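Pourquoi le ciel est bleu (et pourquoi il devient orange le soir)

par Bilal Akl, pour les 8-11 ans
Mis en ligne le 29 octobre 2022

Question posée par plein de lecteurs. Alors on y va, vite fait mais bien fait.

D'abord : la lumière du Soleil. Elle a l'air blanche, ou un peu jaune. En vrai c'est un mélange. Rouge, orange, jaune, vert, bleu, violet — tout ça ensemble. Tu l'as déjà vu dans un arc-en-ciel : les gouttes d'eau séparent les couleurs et hop, on les voit une par une. Pareil avec le dos d'un CD, si tes parents en ont encore.

Chaque couleur voyage comme une petite vague. Le rouge : des vagues longues. Le bleu : des vagues courtes, serrées. Retiens ça, on en a besoin tout de suite.

L'air, maintenant. On croit qu'il n'y a rien dedans. Faux ! Il est plein de molécules, surtout de l'azote et de l'oxygène. Minuscules. Beaucoup trop petites pour les voir, même avec la loupe de la classe.

Quand la lumière traverse l'air, elle rencontre ces molécules. Les longues vagues rouges passent presque tout droit. Les courtes vagues bleues sont déviées, elles partent à gauche, à droite, en haut, en bas. On dit que la lumière est diffusée. Résultat : du bleu t'arrive de tous les cotés du ciel. Donc ciel bleu.
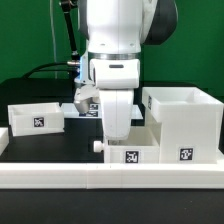 Et pourquoi le ciel n'est pas violet, alors que les vagues violettes sont encore plus courtes ?
Le Soleil envoie moins de violet que de bleu, et nos yeux le voient moins bien. Le bleu gagne.

Le soir, maintenant. Le Soleil est bas, tout près de l'horizon. Sa lumière doit traverser beaucoup plus d'air pour arriver jusqu'à toi. En route, presque tout le bleu s'est éparpillé ailleurs. Il reste l'orange et le rouge. Le matin très tôt, même chose, mais il faut se lever.

Une lectrice, Britt-Marie Holmgren, nous écrit d'Udby que chez elle, en novembre, le ciel est surtout gris. Normal aussi ! Les gouttes d'eau des nuages sont bien plus grosses que les molécules de l'air. Elles renvoient toutes les couleurs pareil. Toutes les couleurs mélangées, ça fait du blanc. Et si le nuage est très épais, moins de lumière le traverse : gris.

Sur la Lune ? Presque pas d'air. Rien pour éparpiller la lumière, donc un ciel noir, même en plein jour. Sur Mars, il y a de la poussière et le ciel tire vers le brun-jaune. Et là-bas le coucher de soleil est un peu bleu. Le monde à l'envers.

À essayer à la maison

Un grand verre d'eau, transparent. Une lampe de poche. Un peu de lait.

Verse quelques gouttes de lait dans l'eau, remue. Éteins la lumière de la pièce. Éclaire le verre par le coté : l'eau devient un peu bleutée. Mets-toi ensuite en face de la lampe, le verre entre les deux : plutôt jaune orangé. Si tu ne vois rien, rajoute une goutte. Trop de lait et c'est fichu, tout est blanc, il faut recommencer. Une lampe à lumière bien blanche marche mieux.

Attention — ne regarde jamais le Soleil directement, même le soir, même avec des lunettes de soleil. Ça abîme les yeux et on ne le sent pas sur le moment.

Les mots à retenir

Molécule : un tout petit groupe d'atomes accrochés ensemble.
Diffuser : envoyer la lumière dans plein de directions.
Horizon : la ligne où le ciel a l'air de toucher la terre ou la mer.

La prochaine fois : pourquoi la mer est salée et pas les rivières.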